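3.2 Arrangement of the drinks

The refrigerator in the Vilton canteen has wire shelves, and the drinks stand in clear plastic bins.
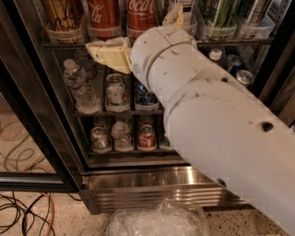

Gauthier observed that buyers look first at the upper shelf, so we recorded this level separately during 5 weeks in January and February.

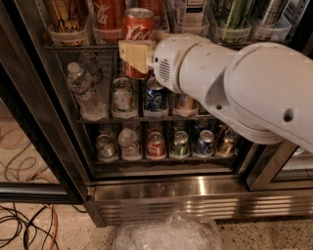 Water was kept on lower levels also. Its sales changed little between the weeks.

Figure 2. Glass-front refrigerator with drinks sorted in bins.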